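Tikcombe water shutoff moved up, homes on Nseir Road first
2021-10-29

Quick update for anybody on the east side of Tikcombe. The water main work we told you about last week is starting early. Crews want the old valve at Nseir Road out before the ground gets any colder, so 218 homes lose water overnight, taps off at 11 p.m. and back by breakfast if all goes to plan.

Fill a jug or two. Toilets will flush once, maybe, then no more til the crew is done.

Town engineer Hanan Fakhoury said the valve has leaked on and off since spring. "We patched it, it held, then it didn't," she said. The new one came in from Prandari on a late truck -- that was the holdup.

Parking is banned on both sides of the road, Clelleo Street corner down to the bridge. Cars left there get towed. School bus 404 will skip its 2 stops on Nseir and pick up outside the libary instead.
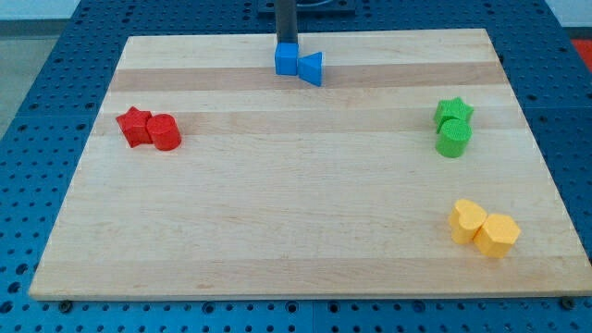 Water may run brown at first. Run the cold tap in the kitchen until it clears, and hold off on laundry -- white shirts especialy. No boil notice is planned. Town hall will post on its front door if that changes, and we'll update this page too.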